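생활문화사 입문 강의노트 4: 나무판은 어떻게 식탁이 되었나

지난 시간에 의자 없는 집을 다뤘으니 오늘은 식탁 없는 집이다. 중세 북유럽의 식사 공간을 상상할 때 다들 육중한 참나무 식탁부터 떠올리는데, 영화 미술팀의 공이 크다. 보통은 받침대 두 개에 판을 얹어 먹고, 다 먹으면 판을 걷어 벽에 세웠다. 영어 board가 판자이면서 식사이고 하숙이고 이사회인 사정도 여기서 나온다. 이사회에 가면 졸린 이유까지는 어원이 설명해 주지 않는다.

용어 정리. 가대식 식탁(trestle table)은 판과 다리가 분리되는 것, 고정식 식탁(table dormant)은 붙어 있는 것이다. 후자를 '잠자는 식탁'으로 옮긴 답안이 해마다 나온다. 시적이지만 감점한다.

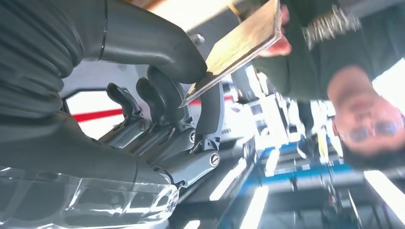 글: 레샤 리센코 (생활문화사 강의 담당)

판을 걷는 데는 대개 두 사람이 필요했다. 긴 판은 양 끝을 잡아야 하고, 양 끝을 잡은 사람들은 어느 쪽으로 돌지 합의해야 한다. 읽기자료 2번의 마스홀름 농가 살림 목록을 보면 판과 받침대가 따로 적혀 있고, 판은 부엌에, 받침대는 헛간에 있다. 필사자의 실수라는 설과 그 집이 원래 그랬다는 설이 있는데, 나는 이사를 몇 번 해 본 뒤로 후자를 지지한다.

식탁이 붙박이가 되면서 자리도 굳었다. 윗자리와 끝자리는 전에도 있었지만, 저녁마다 판을 새로 펴던 때에는 적어도 다시 다툴 기회가 있었다. 드레세티 가문의 편지(읽기자료 291쪽)에는 사위의 자리를 두고 다투는 대목이 나온다. 사위 본인의 의견은 전하지 않는다.

토론 거리: 거실 한가운데 접이식 상을 펴는 집과 식탁을 붙박아 둔 집에서 '밥 먹자'는 말은 같은 뜻인가? 자기 집 사례를 들어도 좋으나 가족의 실명은 빼고 쓸 것.

다음 시간까지 코브자르의 논문 13쪽까지 읽어 올 것. 각주도 포함이다. 강의실은 405호로 바뀌었고, 그 방 책상은 전부 바닥에 고정되어 있다.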